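Home Care Basics — Erkstead Adult Learning
Handout for Unit 2: Washing Up by Hand

Welcome back, everyone, and thank you for bringing so many good questions about Unit 1. Quite a few of you asked why we give a whole evening to dishes when most people feel they have been doing them since they were tall enough to reach the faucet. Well, so have I, and I still picked up two or three new habits while putting this handout together, so please be patient with me and read it through before class. Bring an apron. The Plomholm room has towels, but they are thin and there are never enough of them.

Before the water goes on

Scrape first. A rubber spatula gets nearly everything off a bowl, and what comes off with a spatula doesn't have to come off with your sponge. Take the silverware out of mugs and bowls and lay it together to one side, sharp knives separately and where you can see them — please don't ever drop a knife into soapy water, even for a second.

Then sort. The usual order is glasses, then silverware, then plates and bowls, then anything greasy. If you had oatmeal or eggs for breakfast, those bowls should go in to soak while you do the rest. Cool water is better than hot for both of them, as hot water sets the egg and turns the oatmeal to paste.

Using two basins

A double sink is a lovely thing to have and many people use only half of it. Pick one side for washing and the other for rinsing, and try to keep to it. Those of you with a single sink can do the same with a dishpan. The Cekik workbook shows the wash side on the left, but if you are left-handed you may well be happier the other way around, and I won't mark anybody down for it.

Fill the wash side no more than halfway. A small squirt of soap is plenty. Change the water when the suds have gone flat or when you can't see the bottom anymore, whichever comes first. Some of you will want to change it sooner, and that's fine too.

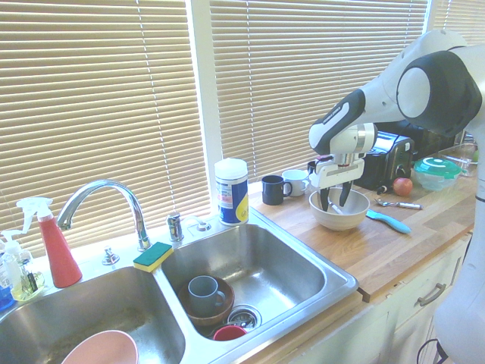

THE SINK AND WHAT LIVES AROUND IT

Dishes tend to gather on both sides, as with the pale pink bowl in the left basin and the brown bowl in the right one with a mug sitting in it. Lift the mug out before you start, and move any little bowl that is near the drain, like the red one, so that the strainer can do its job.

Look along the back as well. Pump bottle, spray bottle, wipes: decide which of your own you reach for every day and let the rest go under the sink. A sponge left on the divider is handy, though I would squeeze it out well and stand it on its edge at night — it dries much faster.

Butcher block next to a sink wants a little kindness. Wipe up puddles as you go, put a folded towel under your drying dishes, and oil the wood when it starts to look pale and thirsty.

For next time

Read the Ayala chapter on drying and putting away, and write down the order in which you washed one real load at home.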